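Rhea Macapagal on mending other people's clothes

18 Mar 2022

Rhea Macapagal has run her repair business from the ground floor of a terraced house in Bitidstead for six years. Before that she worked in the alterations room of a department store, where she shortened trousers.

"It was good training," she says. "I did hems all day, and by the end I could do them without thinking. But I never met the person whose trousers they were."

She meets them now. Customers ring the bell, come through to the front room and put their bags on the table. Most want a zip replaced or a seam closed. She charges by the job and gives the price before she starts. Nothing is under £4.00, and a full coat lining can come to £80.

"People apologise for what they bring in. They say it only cost a tenner and it's silly to fix it. I tell them the price and let them decide."

Winter coats come in during March, when people are putting them away, and she would like more of them to arrive then. "In November everyone wants it back tomorrow."

Her main machine is an old one she bought from a closing-down workshop in Brukari. She oils it every morning and has it serviced once a year. For knits and stretch fabrics she often works by hand.

Sportswear is the part of the trade that has grown most. Running tops, football shirts and swim bags come in with holes and pulled seams, and she had to teach herself how to deal with them. 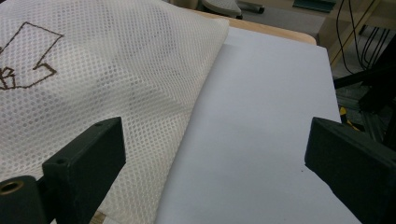
"Mesh frightened me at first. You put a needle in and the stitch has nothing to hold. I back it with a scrap of something similar and go slowly." She keeps old shirts for this and cuts them up as she needs them.

She has turned down work too. Leather goes to a man in Cemari, and she won't take wedding dresses in the summer. On Saturday mornings she teaches a beginners' class at the Najafi Hall, starting with buttons.

"They all want to make a dress by week two," she says. "We do buttons until the buttons stay on."

The next class still has places, and bookings are taken at the hall.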